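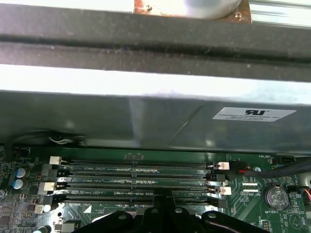
Open-chassis check before memory goes in — Warilbridge bench, with my comments

I've been through this list 64 times now (I keep a tally inside the cupboard door, don't judge me) and every time I end up scribbling more in the margins. So this version has the scribbles typed in. The check items are the ones Nerea Cordero wrote when we set up the bench. The comments are mine, and if you disagree with one, write underneath it and put your initials.

Mark each item OK, FIX or N/A. If you mark FIX, say what and where. "FIX, slot" isn't enough when a board has more than one slot, and yes, I've done it too.

Part A. Before you reach in

A1. Machine is shut down and the power cord is out of the wall.
OK
Comment: Cord out, both cords out if it has two. I don't count a switched-off power strip, and neither does Nerea. If you come back from lunch, check again even if you're sure.

A2. Power button held down for a few seconds with the cord out.
OK
Comment: I do this and then look for any standby light on the board. If one is still glowing, go get a coffee and come back. Follow the service manual if it gives a longer wait.

A3. Wrist strap on and clipped to the grounding point on the bench.
OK
Comment: Strap goes on skin, not over a sleeve! Telmo Gallardo wore his over a sweater for most of December and was very surprised when I pointed it out. The strap is for the board's benefit, so please don't wear it as a reason to skip A1.

A4. Rings, bracelets and lanyards off.
OK
Comment: Badge in your pocket too. Mine swings.

A5. Bench mat clean, no loose screws on it.
FIX — one short black screw by the mat's front edge, now in the screw dish.
Comment: Found it before the side panel came off, which is the best time to find one. I tried it against the case screws and it doesn't match any of them, so it's probably left over from the last job.

Part B. The board and the slots

B1. Board markings readable, and you know which processor the slots belong to.
OK
Comment: The labels by the slots have the CPU1 ending, so you can match them to the manual. Read the label printed next to each slot and go by that. Don't count up from whichever slot is closest to you, because the numbers don't have to run in the order you'd guess. On this one DIMM2_CPU1 is at the top of the row and DIMM3_CPU1 is printed under the bottom slot. Casimiro Marín used to write the slot numbers on masking tape and stick it on the metalwork, and I loved the idea until the tape started shedding.

B2. All four memory slots empty.
OK
Comment: Easy yes.

B3. Slot contacts look straight, clean and even along the full length.
OK after a second pass with the flashlight
Comment: I look along the slot from each end with the light held low. You're looking for a contact that catches the light differently from its neighbors, or a bit of fluff. If there's fluff, short puffs from the hand blower. No canned air held upside down, no cotton swabs (they snag) and absolutely no blowing with your mouth. I know we all did it with game cartridges.

B4. Retaining latches all present, none cracked, all move freely.
OK
Comment: The latches come in white and darker ones on this board, so when you write up a problem please give the slot label and the side as well as the color. "White latch stiff" sent Emanuel Buzatu on a ten-minute hunt once. Open each one with a fingertip and let it come back gently. If it doesn't want to move, stop and look underneath before you push harder. A snapped latch means a conversation about a new board, and I've had that conversation 2 times and would prefer to leave it there.

B5. Nothing loose between the slots.
OK
Comment: There are rows of tiny components in there and they're easy to knock. Keep screwdrivers, pen caps and fingernails out of the gaps. If you drop something in, pick it out with the plastic tweezers from the Skoser tray. The steel ones are nicer to use but they stay in the drawer for this.

B6. Coin-cell battery seated, no crust or staining near it.
OK
Comment: Look, don't poke. If the clock was wrong when the machine came in, note it here and we'll change the cell at the end. Old cells go in the lidded tub with tape over both sides, never in the desk trash. If there are kids visiting the building, the tub goes up on the high shelf. Those things are really dangerous if swallowed and I'm not relaxed about it at all.

Part C. Metalwork and edges

C1. Shroud sitting properly, no sharp damage.
OK, with a note
Comment: Slightly scuffed, with a faint crease heading down toward the right. I ran a gloved finger over it and nothing caught, so I'm happy to leave it. I've written it down so the next person doesn't think they did it.

C2. Labels still stuck down flat.
OK
Comment: The white one with the RU logo is on the right part of the shroud. Leave it where it is, please. Encarnación Garrido asks for label details when she does the asset list, and a label that's come off and been put in an envelope is no use to her. If you find a corner lifting, press it back and write it here. The small print is hard work, so take it down with the magnifier and have someone else read it back to you.

C3. Exposed metal edges checked for burrs.
OK
Comment: Gloves for this one even if you hate them. I have a scar on my thumb from an old Parum case that I was only going to move for one second.

C4. Cables clear of the area you'll be working in.
OK
Comment: I lay them back over the side of the chassis and never pull on them. If a cable has to be unplugged, draw where it came from. A terrible drawing is fine. Mine are terrible.

Part D. The new modules

D1. Modules match the type on the work order.
N/A until they arrive
Comment: Waiting on the Barrios delivery. The order is number 119 in the book if you want to chase it (please do, they like you better than me).

D2. Modules still in antistatic sleeves, sleeves not torn.
N/A
Comment: They stay in the sleeves until the moment they go in. A sleeve is not a tray, so don't lay a bare module on top of one. The outside isn't meant for that.

D3. Notch in the module lined up with the key in the slot.
N/A
Comment: Hold it over the slot and compare before you press. It only goes one way, and a person in a hurry can do a fair amount of harm finding that out.

D4. Pressed in evenly at both ends, latches closed by themselves.
N/A
Comment: Thumbs at the two ends, straight down. I listen for the latches but I don't trust my ears, so I look as well. Which slots to fill first is in the manual, under memory population. Open the page, lay it on the bench, and tick off slot labels as you go.

Part E. Leaving it

E1. If work stops with the chassis open, cover it and tag it.
OK, tagged
Comment: Clean cover from the second shelf, orange tag on the power inlet so it can't get plugged in by accident. I wrote "waiting for memory" and my initials. Please no drinks on that bench while it's open, even the kind with lids!

E2. Tools counted back.
OK — 7 out, 7 back
Comment: Counted against the foam tray. If you're one short, the machine doesn't get closed up or powered until it's found. I once found mine in my own shirt pocket after taking half the bench apart, and I'd still do the same again.

E3. Second person has looked.
OK, Casimiro
Comment: He went over B3 and B4 with his own light and agreed with me. He'd like the flashlight batteries replaced, and so would I.

Still open from this check

Flashlight batteries. On me.
Memory from Barrios, then Part D.
Repeat B2 to B5 right before fitting, since the chassis will have been standing for a bit.
Nerea, can we split B4 into left and right latches on the next version? I'm writing it in by hand each time and running out of margin.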